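Re: [tusley-sewing] Backing a big quilt when you haven't got a big table

Hello all, and a special hello to those who joined after the October swap. I'm so pleased the list has woken up again!

Someone asked this on Tuesday, and I've been meaning to sit down with it ever since:

> I have finished a top for my sister's bed and bought the backing, and now I am stuck. My kitchen table is tiny and the floor is hard on my knees. How do the rest of you lay out that much fabric at home? Also, do you wash the backing first? I've had two different answers from two people I trust.
>
> Thanks in advance from a beginner in Plenau

First of all, congratulations on finishing the top. That's the part where most of us lose heart (I have one from years ago still folded up in the closet, missing its last border), so please enjoy the moment before you start worrying about the back.

On washing, I do it, and I know there are good quilters on this list who don't. My reason is a backing I bought from Rajput when they were still on the corner, a lovely deep red that ran all over a cream top the very first time it went through the machine. I cried, and then I gave it to the dog. Pale fabrics are less of a worry for color, but they can still shrink, and I like to get that over with early. Some people love the crinkle you get when everything shrinks together after quilting. If that's you, skip the wash and don't let me talk you out of it.

As for where to lay it out, I gave up on tables long ago. I spread the fabric out loosely in a room with decent daylight and just let it be for a while before I go anywhere near it with pins. You don't need it flat right away. Soft folds mostly smooth out under your palms, and the stubborn ones can go back to the iron. I always look at pale cloth in window light, too. A cream that seemed perfectly plain in the store can look a little pink in one spot and a little green in another once it's home, and you'd rather find that out before you've basted it.
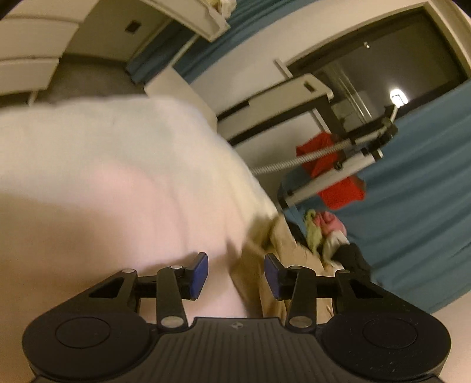 **Rukhsana Rizvi**
*List host, Tusley Sewing Circle*

Now for the pinning, which is where your knees come in. You can do it in sections on that tiny kitchen table, truly. Find the middle of the backing and the middle of one end, and mark both with a safety pin. Do the same with the batting and the top. Lay the centers on the table, let the rest hang down evenly on all sides, and smooth and pin only what's in front of you. Then slide everything along and do the next piece. Clip the backing to the table edge as you go, wrong side up, snug but never stretched. If you pull it tight it will spring back later and leave you with puckers, and I've unpicked enough of those for a lifetime.

Leave the backing bigger than the top all the way around. I like a hand's width. It feels wasteful when you're cutting, but quilts creep, and the trimmings make good binding for potholders.

If you'd rather not do it at home at all, the long tables at the Donau Street hall can be pushed together, and I'm happy to come and be your second pair of hands. Bring the iron, because the one there spits. There's also spray basting, which I've only tried on baby quilts and found rather smelly, so I'll leave that to those of you who swear by it.

One more thing, while I have everybody. I still have a bag of batting offcuts from the swap, some of them long enough for a table runner. They're free to anyone who'll come and get them, and I'd be glad of the closet space. Reply to me off list and we'll sort out a time.

And please, Plenau, send us a picture when it's on your sister's bed!

Warmly,
Rukhsana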